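Flat-pack and the missing hour

When I moved to Garkow I bought a bed, a desk, two shelves and four chairs, and put all of them together myself. The delivery driver offered to do it for 100. I said no, as most people do. By the time I finished it was past eleven at night and one shelf was upside down.

I think shops should have to print an honest assembly time on the label, next to the price and the size. We accept it on food. A tin of soup says how long to heat it. A box of furniture says nothing, or it says "easy assembly", and the buyer finds out at home on the floor.

The makers' usual answer is that people work at different speeds. So they do. People drive at different speeds too, and we still print distances on road signs. A plain figure for a first-time builder working alone would be enough to plan an evening by. 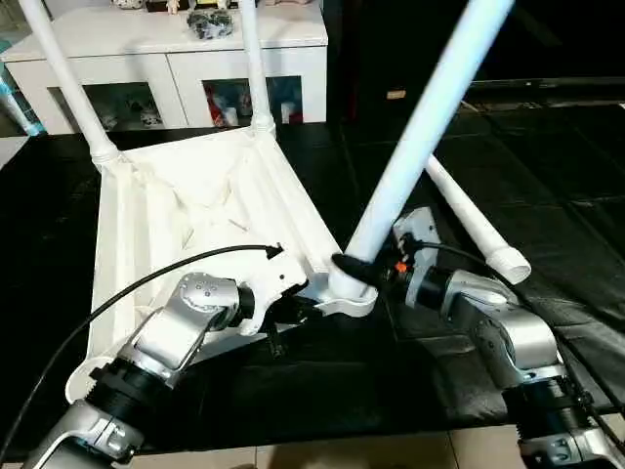 What the time is worth

My neighbour Marit Kvam keeps receipts for everything. She bought a wardrobe for 677 when a built one of the same width was 100 more. It took her and her brother a whole weekend, and they had to send off for a hinge. She still calls it the cheaper wardrobe. I don't see how it can be, unless two people's weekend is worth nothing.

Shops like this arrangement because the work has left their books. Somebody used to be paid to do it in a factory, with proper light and a bench at the right height. Now it is done after supper by people with bad knees. The price did come down, and I don't want to go back to the days when a table cost a month's wages. But some of the saving is simply work passed along to the buyer.
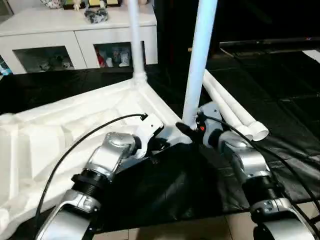

Instructions are the other half of it. A sheet with no words can be sold in every country, and I understand why firms prefer that. It also means the one sentence you need, such as "do not tighten these yet", is replaced by a small drawing of a screw. Subira Mwakyusa, who taught me evening woodwork, made us write out our own steps and hand them to someone else to follow. Most of us had left out a step. A firm could run the same test before printing.

I would also like spare fixings to be kept for at least 5 years and sold over the counter. Marit waited until March for her hinge. The wardrobe stood in her hall with one door on, and the coats went on the banister.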